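Two crew airlifted after fishing vessel grounds on Rellow skerries

Two men were winched from the fishing vessel Pomonier at 4.40 am after it lost engine power and grounded on the outer Rellow skerries in a north-westerly gale. 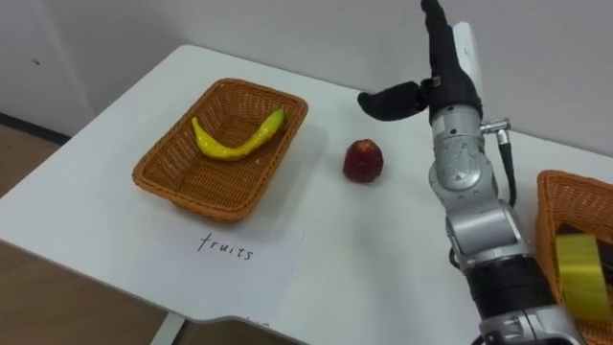 Sequence of events

The first distress call was received on channel 16 at 3.15 am. The skipper, Oluf Mogensen, reported a total loss of propulsion and a failed attempt to hold the vessel at anchor. The position given in the call placed Pomonier 630 metres north of the skerries and drifting towards them.

The lifeboat from Brurnura launched at 3.31 am but could not get alongside. Depth over the reef was too shallow at that state of the tide, and the swell was breaking across the vessel's stern. The coxswain, Struan MacAulay, stood off to windward and lit the deck with a searchlight while a rescue helicopter approached from the south.

Mr Mogensen and his deckhand, Selim Akgül, were lifted from the foredeck by hi-line. The technique uses a weighted guide rope to steady the winch hook when the aircraft cannot hover directly over a casualty vessel. Both lifts were completed within 23 minutes of the helicopter's arrival.

Condition of the crew

Mr Akgül was treated in hospital for mild hypothermia and a fractured wrist. Mr Mogensen was assessed and discharged the same morning. Both were wearing lifejackets fitted with personal locator beacons.

State of the vessel

Pomonier remains aground on its port side, with hull damage forward of the engine room. Harbour master Catherine Lindsay said fuel was still on board and that a light sheen had been seen on the water - no oil had been found ashore by midday. A boom has been placed across the mouth of the inlet at Brurnura as a precaution.

"We need a survey of the hull before any decision on towing," she said. "The tanks will be pumped out first if the swell allows a workboat in."

An exclusion zone is in force around the wreck, and small craft have been told to use the western channel. Creels set inside the zone may not be hauled until it is lifted.

Greer Pringle, who manages the vessel on behalf of its owners, said the main engine had been serviced in January. The cause of the failure has not been established. The fuel filters and engine control unit are to be removed for inspection once the vessel can be boarded.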